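Welix Guesthouse – minutes of the monthly meeting of staff and owners

Date: 2018-09-28
Present: Shaimaa El Idrissi (chair), Yen-ting Hsieh, Hayley Tapley, Bheki Sibiya
Absent with notice: Valentina Lagos
Minutes taken by: Yen-ting Hsieh

1. Minutes of the last meeting
Accepted with one correction. The name of the laundry company is Workine, with an e at the end.

2. Breakfast hours
Guests of the early ferry to Tarau leave before the breakfast room is open. The chair proposed to start at six o'clock on ferry days. Until now these guests receive a paper bag with bread and fruit, and the bag is often left in the room.

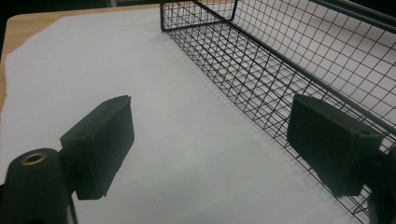 Hayley Tapley replied that six o'clock is possible only if one person from the evening shift is moved to the morning. She does not want the kitchen to open with one cook alone. It was agreed to try the early breakfast until the end of December, with cold dishes and coffee.

3. Late arrivals
Two guests waited outside after midnight in the past month, as the bell at the side door did not ring. Bheki Sibiya has changed the battery. He will also ask Evangelista for the price of a key box with a code. The chair set a limit of 200 for this purchase – above that it must come back to the meeting.

4. Laundry
The invoice from Workine is 2,561, and it includes 100 bath towels which we did not send. Yen-ting Hsieh will write to them. Payment waits for the answer.

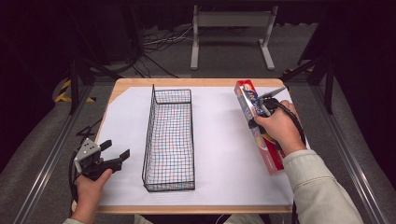
5. Room prices in winter
The proposal is a discount of 10 percent for stays of four nights or more. Bheki Sibiya was in favor, Hayley Tapley would prefer free parking instead. No decision was made. Valentina Lagos has the numbers from last winter and will be asked to send them to everybody.

6. Other matters
The heater in room seven is still noisy. The room stays closed for bookings until it is repaired.

The meeting was closed at 4:40 p.m.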